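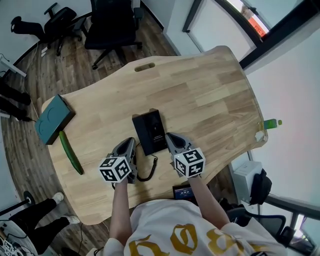

Rosalind Bellamy

Desk clear-out, what stays and what goes?

I'm taking over the desk at the end of our back office in May and I want it settled before I move my things across. It's the light wood one with the wavy edge and the oval handle slot near the far side. On it right now: a black desk phone with a coiled cord, a dark teal-green box with circles embossed on the lid, a cucumber, a small bottle with a green label and a yellow-green cap, and a crumpled bit of white paper.

The cucumber is lunch and the paper is trash. My questions are about the phone, the box and the desk top itself.

1. Do any of you still keep a corded phone on your desk? The cord hangs over the front edge and I know I'll catch it with my sleeve.
2. What would you store in a shallow-drawer office when there is no drawer? I was going to use the box for pens and stamps.
3. The wood is pale and I drink a lot of coffee. Oil, wax, or leave it alone?

The desk is 70 inches at the widest part, if that matters for anything.

Selorm Ametepe
Keep the phone. Our building had the internet go out twice last winter and the desk phones were the only thing that worked. Mine sits at the far left and the cord runs behind the monitor. If yours comes over the front, turn the phone around or get a longer line so it can sit further back.

Laine Jõgi
I disagree with Selorm on this one. I had a desk phone for 12 years and in the last six I picked it up to dust under it. Check whether the line is even live. If the label on the phone has an extension on it, call it from your cell and see.

Selorm Ametepe
Depends on the building. Ours are on a separate line. A lot of newer ones go through the same network, and then Laine is right, they go down with everything else.

Rosalind Bellamy
I'll try calling it. I didn't think of that. The label is small and I haven't read it properly.

Ayana Degefa
On the wood: don't wax it if you write on paper. I waxed mine and the pen dragged for weeks. I use the Landry oil, two thin coats a day apart, wiped off after each one, and then leave it overnight with nothing on it. Test a spot on the underside first. Pale wood goes a shade more yellow with oil and some people don't like it.

Also go easy around the handle slot. Oil collects on the inside of the cutout and stays sticky if you don't wipe it with a rag around your finger.

Surachet Thepsuriya
Leave the wood alone and buy a coaster. I have seen more desks spoiled by oil than by coffee. You put a folder down too early and it takes the print right off the cover.

Ayana Degefa
That's why I said overnight.

Surachet Thepsuriya
Overnight isn't enough in a cold office. I'd give it three days, and who has three days without a desk?

Laine Jõgi
Back to the box. A lid is fine for stamps and bad for pens. You'll open it every time for the first week and after that the pens will be lying next to it. Put the pens in a cup and keep the box for what you use once a month. Stamps, spare keys, the good scissors.

I have a Basach tray with 12 slots and I'd say half of them have been empty since I bought it. Don't buy organizers before you know what you own.

Selorm Ametepe
Agree about the organizers. Also the curved edge. A straight tray looks wrong on it and leaves a gap where things fall through. Something small that you can angle works better.

What's in the bottle? If it's anything that can leak I'd stand it on a saucer, or move it off the wood altogether. Mine left a ring that never came out.

Rosalind Bellamy
No idea, it was there before me. I'll ask at the front and if it isn't claimed it can go in the supply closet.

I think I'm going with the cup for pens and the box for stamps. Still undecided on the oil. The floor in there is brown wood-grain laminate, so a slightly yellower desk wouldn't bother me next to it.

Ayana Degefa
Put newspaper down first. Oil drips on laminate are slippery.

Rosalind Bellamy
Will do. I called the extension, by the way. It rang, so the phone stays - but it's going to the back of the desk.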